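Bremville Workshop Forum > Benches and surfaces
Paper-covered bench with a tape grid: keeping it flat and clean

jireck_bench
30 Jul 2025
I cover the bench with brown paper and mark it into squares with blue painter's tape, so things go back to the same place. Two long lines across, the rest front to back.

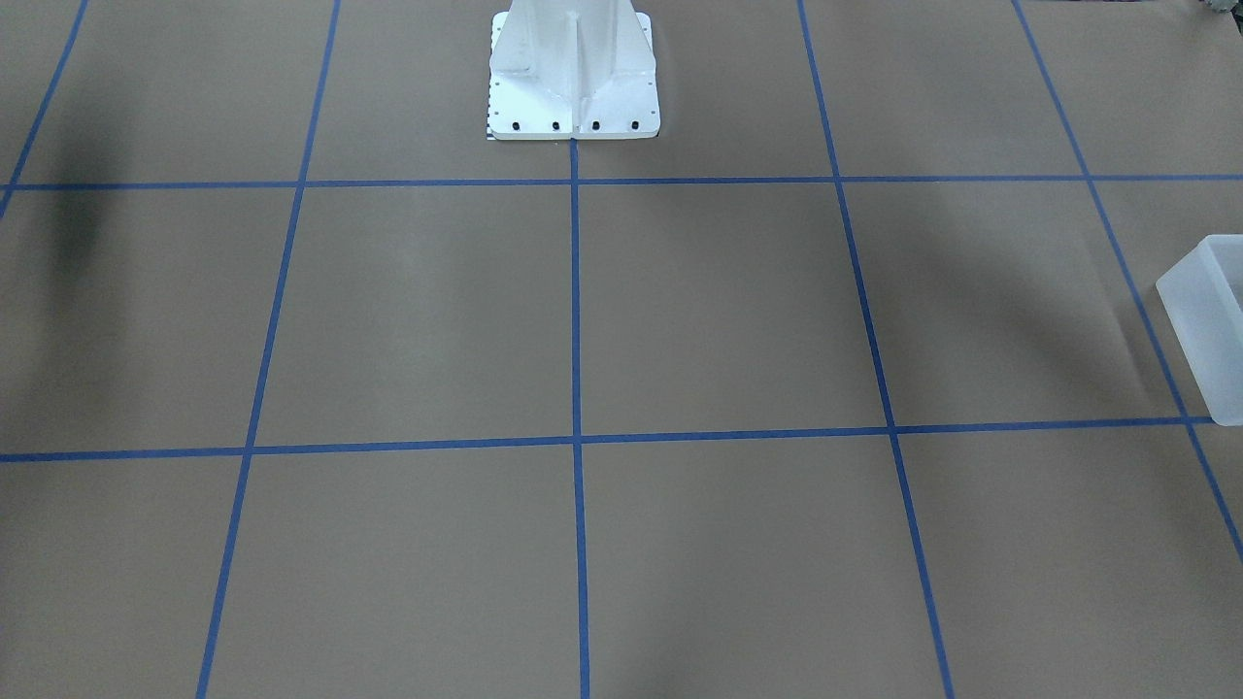
Laying the lines

I set the middle line first and work outwards. The paper comes off a Moludach roll, 800 mm wide at home — the bench at work takes a wider one. My long lines always wander a little. Does anyone snap a chalk line first?

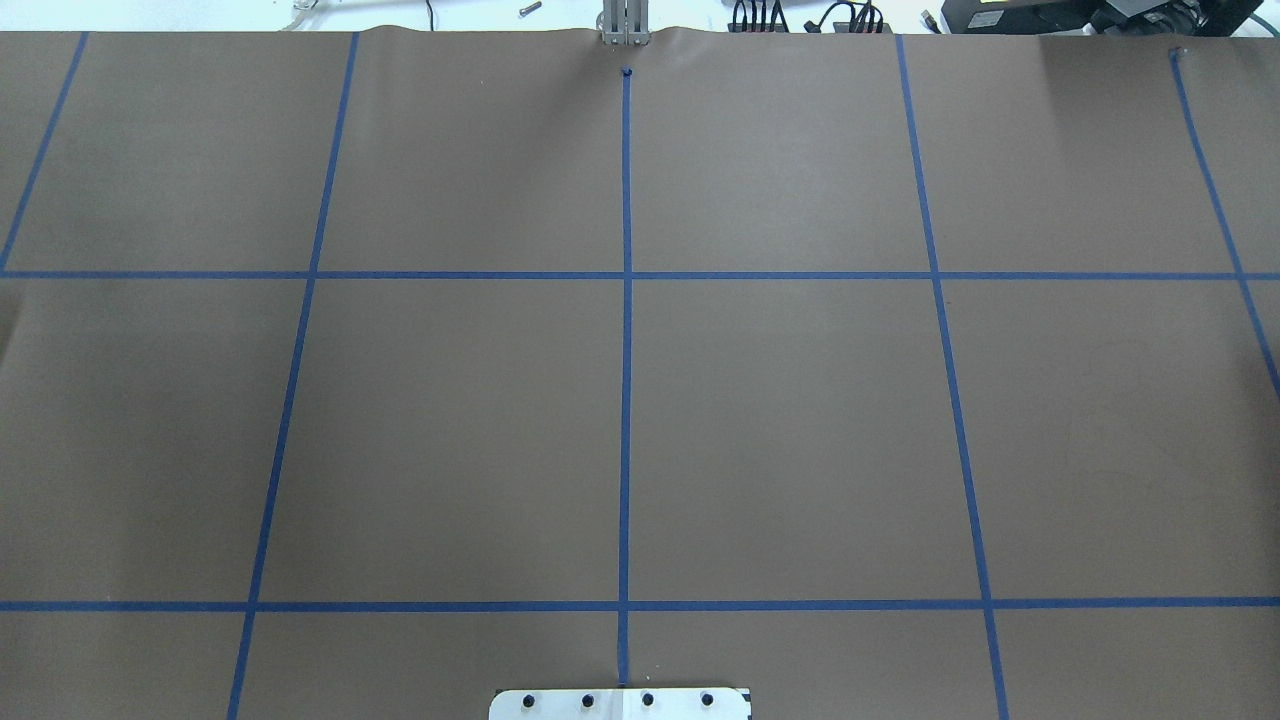
Florin Anghel: Chalk stops the tape sticking. Use a straightedge and light pencil ticks every 100 mm, then press the tape down from the centre.

mahlangu16
Disagree about chalk. Wipe off the excess and it holds. My complaint is the paper itself, as it marks as soon as a damp cloth is left on it. I keep a microfibre cloth in one square and use it dry.
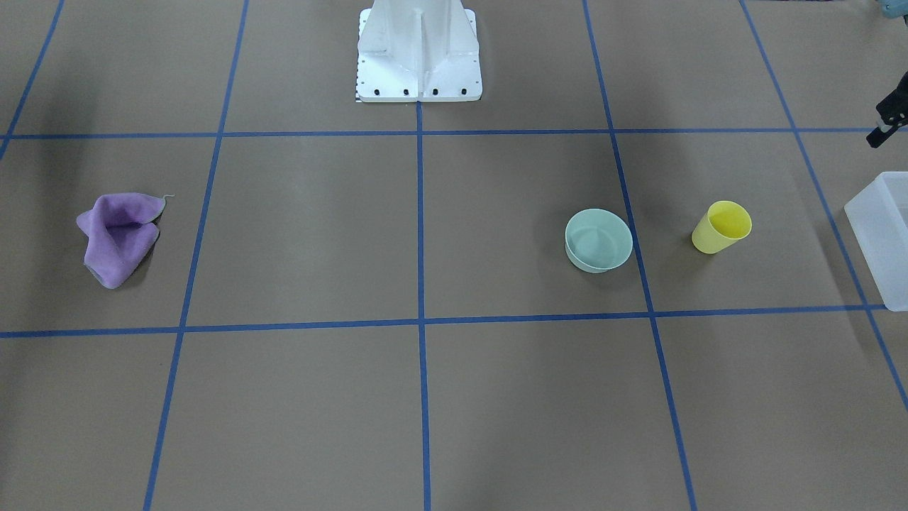

Thandeka Tshabalala: Dry cloths only push the dust under the tape edges. I would brush first, then wipe, and replace the paper every May whatever state it is in.

mahlangu16
Once a year is too long for me. Ring marks don't come out of paper, damp or dry. I change mine when they start to distract.
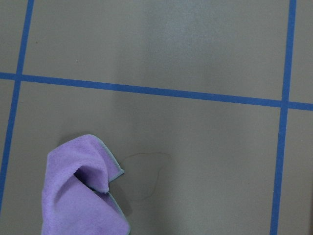

Florin Anghel: Patch the one square, then. Cut along the tape, slide a new piece under and re-tape. It takes me almost 7 minutes.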